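## 3. Method and first result

Our task was the stacking of bowls with two arms. We trained the policy on 548 demonstrations and kept 73 for checking. Ms Zürcher advised us to use bowls of one colour, so that the policy could not learn the order from colour alone. 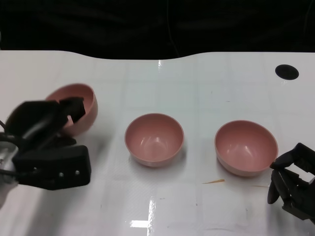 A trial was counted as failed if a bowl was dropped or if the arms stopped for more than seven seconds. Most failures came at the rim grasp – the fingers closed too early.

We then added the wrist view to the input and trained again, with the same settings.
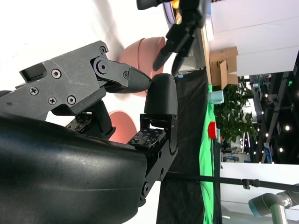 After this change the early closing became rare, but the policy was slower. Benedikt Baumgartner will repeat the test in April with around 700 trials.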